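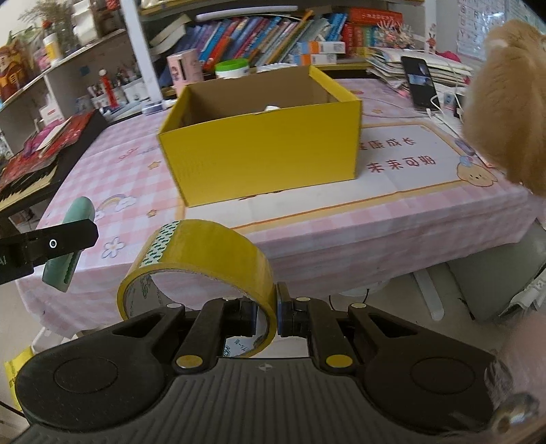

Sum-yee Sin wrote in to ask whether we were seriously telling people to spend $1661 on a pair of black plastic hands when, as she put it, most of the readers of these pages already own a pair and got them for free. She also wanted to know if the price included shipping. It doesn't, and I'll get to that.

Reviews > Robotics > Data Collection > Hand-held Grippers

Reviews Buying Guides Budget Sheets Forum Contact

Search reviews Go

Tanach hand-held gripper pair, from Clesden

I had 8 weeks with the Tanach pair, on a desk in a family apartment, with the family's belongings for test objects. The job was to pick up ordinary things and put them in a box, over and over, so that a robot arm I don't yet own can one day learn to do the same. If you have ever tried to explain this hobby at dinner, you have my sympathy.

The buying question is simple enough. Real arms are expensive. Hand-held grippers let you collect demonstrations now and argue about arms next year, and Clesden has built a whole brochure on that idea. The brochure has a woman laughing at a gripper. I have never laughed at mine, though I have spoken to it sharply.

What you get for the money

Two grippers, a camera mount for each, spare finger pads, a calibration card, and a cable that is too short. The manual is printed on very good paper. I mention the paper because it's the best thing about the manual, which covers unpacking in loving detail and then skips to a page of legal notices in several languages. Everything between those two points lives on a support site you have to register for, with a password that must contain a symbol, though not the symbols I like.

Clesden sells the grippers singly as well. Buy the pair anyway if you expect to need two hands at all. The second unit costs less in the bundle, and a single bought later comes with its own mount, its own card and its own shipping charge. It may also come from a different production batch, and I've seen enough forum posts about mismatched trigger feel to be nervous of that.

Using it

The grip itself is good. A roll of packing tape is a mean little test, being round, slick on the sides and fond of rolling off, and the Tanach holds one upright between its fingers without fuss. Flat things are harder. Anything thin that lies flush with the tablecloth has to be chased to an edge first, and your demonstration then teaches the robot to chase things to edges. Perhaps it will need to.

Soft toys are a pleasure. Whatever squashes, the pads will hold, and a plush thing forgives a sloppy approach in a way a phone charger never does. I did most of my early sessions with toys and came away with a high opinion of my own skill, which the charger corrected.

Weight is the real complaint. One gripper in one hand feels like nothing for the first few minutes. By the end of an hour it feels like a small dog that has fallen asleep on your wrist. I ended up doing short sessions with a break for tea, and I now budget tea as a line item. Nikola Nowakowski has bigger hands than I do and lasted longer, but complained more, so I'm calling that a draw.

The two grippers also get in each other's way. They're wide at the base, and a desk that seemed generous when it held homework turns out to be a narrow place for two people's worth of elbows. Measure your desk before you order. Then take off a strip at the back for all the stuff that lives there and won't be moved, and measure what's left.

The budget, with its clothes off

Here's where most first-time buyers go wrong, me included. The price on the page is the price of the grippers. The price of collecting data is something else, and you won't see it until the card has been charged.

Grippers, pair: $1661
Shipping and import handling: $100
Storage, a decent external drive: $200
Spare pads: leave something, see below
Software: free, then very much not free
Test objects: whatever is in the house
Patience of the household: not sold by Clesden

I put the drive on that list in plain sight after leaving it off my first plan. Video piles up fast. My laptop filled on an evening when everything was finally going well, and I spent what was left of it deleting vacation photos to make room for footage of tape.

Spare pads are the sneaky one. They're cheap by themselves. They're shipped as if they were fine china. Put extra sets in with your first order and you pay the handling once. I ordered mine separately, because I'm an optimist, and the postage came to more than the pads did.

The software is called Tavia and it's made by Clesden too. The free tier lets you record and play back. Lining up the two hands in time and exporting to anything useful sits behind a subscription, and the page describing the subscription is written in the kind of language gyms use. You can skip Tavia and sync the recordings yourself if you're comfortable writing scripts. I'm comfortable enough to start and not enough to finish, so I paid for June and did all my exporting in one heroic week.

If you have to put this in front of somebody who approves money, give them the whole list the first time. A second request for a drive looks like carelessness. A third, for pads, looks like a habit.

What about the Neves?

The Neves is the other one everybody asks about. It's cheaper, it's lighter, and I borrowed a set for long enough to have an opinion. The lightness is lovely. The fingers flex more than I'd like, and a box flap will push them sideways if you come in at an angle. For soft things it would do fine, and for someone who only wants to find out if this work suits them it's the sensible purchase. Its mounts didn't fit the cameras I had, so add adapters to your sheet before you crow about the savings.

Renting came up too. I looked into it and gave up when the deposit turned out to be nearly the price of the thing. If your school or workplace has a lending shelf, start there and be charming.

Planning the room

Clesden suggests a "clean, neutral workspace." I'd love one. Mine has a pink-and-white gingham cloth, an electronic keyboard off to the side, a bookcase at the back and a lot of things with faces. Some buyers will spend money on a plain table and a gray backdrop, and I'd ask them to wait. A robot that has only ever seen a bare table is going to have a rough first day in anybody's home. Clutter costs nothing and the house keeps making more of it.

What you do need is a way to reset between takes. I keep a small heap of objects near the middle of the cloth, with the open yellow box off to one side, and everything goes back in the heap before the next run. Plan your time around the resetting, which is slower than the grabbing and much duller. Roughly half of every session went to it. The sales page leaves that part out, and I can see why.

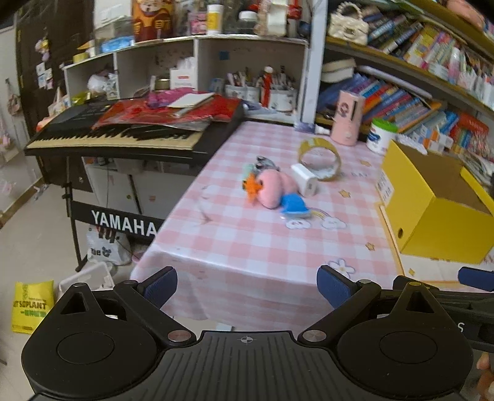 Support, returns and other moods

I contacted Clesden once, over a trigger that had started to stick. The reply was quick and asked me to confirm that I owned a trigger. After that things improved. They sent a replacement part with a little diagram, and I fitted it at the kitchen counter with a screwdriver and only one bad word. The return window is short, so open the package when it arrives and try both units properly. Don't leave the second one in its foam for a fortnight as I did, feeling organized.

The warranty covers the mechanism. It doesn't cover pads, cables, or "wear consistent with enthusiasm," a phrase I had to read several times.

Who should buy it

Small labs and stubborn hobbyists who already know what they want to teach, and who have the drive and the subscription in the budget from the start. If you're buying for a class, get one pair and a sign-up sheet before you get more pairs. People get tired faster than they get keen, and the grippers will sit free more often than you'd think.

I would hold off if you're waiting for an arm to be approved and hope the data will be ready when it arrives. Check first that the fingers on the arm you have in mind are anything like these. Clesden sells a matching set to bolt on, at a price that was "on request" when I looked on 22/06/2021, and I have never requested anything on those terms and been pleased by the answer.

As for Sum-yee's question, I did try the free pair. They're lighter, the warranty is longer and they handle flat things beautifully. Tavia doesn't support them.

I'm keeping the Tanach. The short cable I've replaced with a longer one from the drawer where cables go, and the pads are due for a change next month, for which I have already bought the spares, in one order, with one shipping charge.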